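Shop > Fabric > Remnants > Camo

Morris Woodland Camo, 2-Yard Remnant

I bought way too much of this for hunting-season cushion covers, so the rest is going cheap! It's a woodland print in tan, khaki and olive, 61 inches wide, and it sews up nicely on my old machine (use a denim needle if you're doing thick seams). I've made tote bags, a dog bed cover and one very loud apron out of it - my son loves the apron.

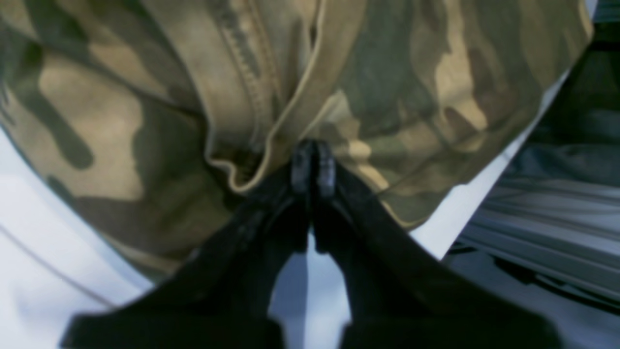
It does crease, so iron it before you cut. I wash mine on cold and hang it up, and I'd do that once before you measure anything.

Comments

Angharad Jenkins: Would one piece cover two bar stools?
Kaan Sarıgül: Did mine with a bit left over.

Related items
Studness Canvas, Olive
Jenow Thread, 200 Yards
Ganemura Denim Needles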